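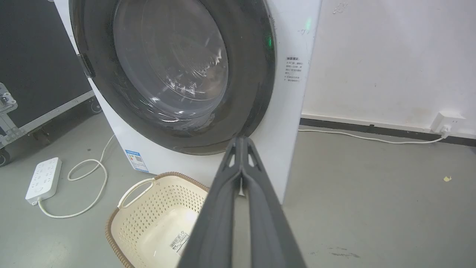
The third stop came at cycle 24. Heloísa Caldeira heard the brake click and wrote the time on her sheet before she looked up.

"Same code?" Declan Sowerby asked from the other bench.

"Same code. Force limit, left finger."

The arm had pulled on the washer door with the latch still locked. The Stullaneo controller was supposed to wait for a release signal. According to the log, it had received one 2 seconds before the pull.

"Then the door lied," Declan said.

"The door doesn't send anything. Gotard does."

Gotard was the timer module, bought from Fagundes in May and installed by Cleiton Pimentel, who had since moved to the Ultville plant. She opened his settings file. The wait was 20 seconds, counted from the end of the spin command. The drum took longer than that to coast down with a full load. Every test he had signed used an empty drum.

She phoned him. He was quiet for a while.

"I meant to go back to that," he said.

"What was the hand guard set to?"

"Off – for the tests."

Heloísa looked at the sheet. Gleice Honorato had unloaded by hand after cycle 11, standing between the arm and the door. Her initials were in the margin.

She pulled the key and hung the red tag on the cell, then went to find Gleice.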